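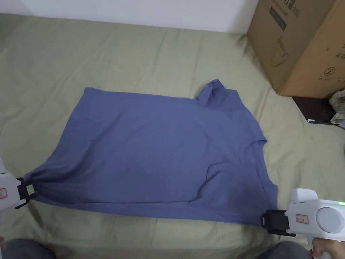 Why don't you just let the network find the corners by itself, a classmate asked when I showed my plan for the planner, and I didn't have a great answer that afternoon. I have a better one now, so I'll start there!

My project for the Morais course is the software half of cloth folding. The package is called Nultard, and it takes recordings made with handheld grippers and turns them into grasp points and paths. I had 208 recordings, and at first I did exactly what my classmate wanted: one big model, frames in, motion out. It trained fine (18 hours, ugh) and then kept picking sleeves when I wanted hems. A shirt on a rumpled sheet has edges all over the place, and half of them are just creases.

So I split it up. One small model marks candidate corners, then a plain old scoring function picks the pair that gives the straightest pull. Way easier to debug, because I can print the scores and see which corner won.

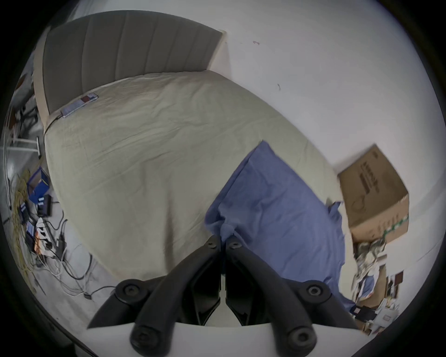

The other headache was timing. The head view and the gripper view both log at 60 Hz, but their clocks drift, and my first sync script lined them up once at the start and hoped for the best. By the end of a long take they were 20 frames apart! I rewrote it to re-align on every jaw close, and the paths got a lot smoother in playback.

Still on my list for September: sheets and pillowcases, plus moving the config files out of Skostcombe (our old tool, sorry to everyone who had to read my scripts for it). The jaw width filter also needs a cleanup before I hand over the repo.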